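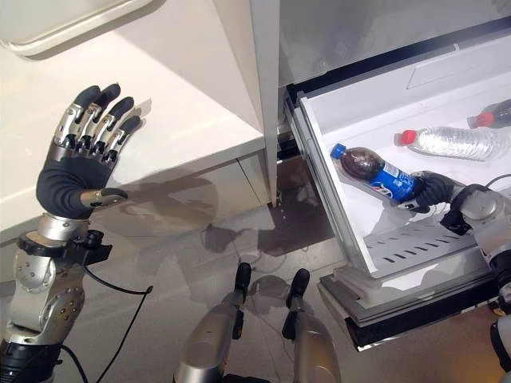 Rawiri Hinds asked whether drinks in the bottom drawer should be logged as "drawer" or "shelf" when the bottles are lying down. Log them as "drawer". Position in the drawer goes in the notes column, and which way the cap points is optional.

# Gorenach fridge drawer log

A plain-text record of what is kept in refrigerator drawers in shared kitchens, and how it is put in. The log covers two kitchens, Gorenach and Drakilcombe. It was started to settle where cold drinks should go and it grew from there.

Last edited 2025-12-19 by Kane Whitelaw.

## What is in here

- `drawers.csv` -- 909 rows, one per item per check
- `checks.csv` -- 105 rows, one per drawer check
- `labels.md` -- the words we use for items and containers
- `old/` -- the first version, kept for reference only

The two tables join on `check_id`. Dates in `old/` use a different order, so don't merge them without fixing that first.

## Columns in drawers.csv

| Column | Meaning |
|---|---|
| `check_id` | matches a row in `checks.csv` |
| `item` | cola, water, juice, produce, other |
| `container` | bottle, can, carton, bag, box |
| `lying` | yes, no, unclear |
| `cap_color` | as seen, blank if there is no cap |
| `brand` | only if the label can be read |
| `notes` | free text |

A Pepsi bottle on its side is `cola`, `bottle`, `yes`, `blue`, `Pepsi`. If only part of a bottle shows and you can't tell what it holds, use `other` and put "partly visible" in the notes. Don't guess from the cap. Red caps turn up on water as well as on soda.

## How to do a check

1. Pull the drawer all the way out.
2. Write down items front to back, then left to right.
3. Don't move anything until the list is done.
4. Wipe up spills after logging, and add `spill` to the notes.
5. Close the drawer and check that it seats.

Tall bottles that won't stand in the drawer go on their sides. Open bottles belong in the door, upright, with the cap tight.

## Known problems

- Gilchrist labels were used for 17 of the early checks. They call every clear bottle "water", and some of those rows are probably wrong.
- `lying` is blank for most produce. We never agreed on what it means for a cucumber.
- Bottle sizes were dropped. People wrote them three different ways -- liters, ounces, and "big".
- Drakilcombe changed refrigerators in January. Drawer names before and after that don't match.

## Changes

- Added `cap_color`.
- Merged `soda` and `cola` into `cola`. Other sodas are now `other`.
- Removed duplicate rows from the Flukard import.

Send corrections to Kane with the `check_id` in the subject line.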